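I have been a member of the Lockyer Beetle Forum since I was 26 and I would like to report that we are in our fourth year of arguing about label fonts.

Some background. A specimen label is the size of a fingernail. You write the place, the date and who caught it. People have managed this with a pen for a very long time.

Then somebody posted a template. The template was in a font called Vilier. The thread is now 1,664 replies long and has its own rules, pinned, in a different font.

The Vilier people say it stays readable at tiny sizes. The Benov people say Vilier's 1 looks like its 7, and that entire counties will be misdated. Both sides have posted scans. Both sides have posted scans of the other side's scans.

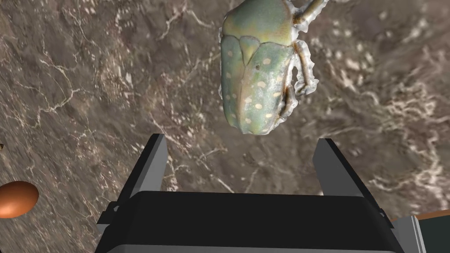 I tried to stay out of it. I lasted until page nine, when a man told me my handwriting was "a threat to the record." I have 200 labels in that handwriting - I thought they looked nice.

So I bought a printer. A Drosa, used, from a shop that was closing. It prints one font. It is neither of the fonts.

I posted my first sheet on 4/1/21 and everyone assumed it was a joke. I got 162 replies, most of them congratulating me.

The moderators have promised a vote in May. There is already a thread about what font the ballot should be in.

Anyway, if anyone needs acid-free card stock, I overbought. Will trade for pins, size 2 - no lectures please.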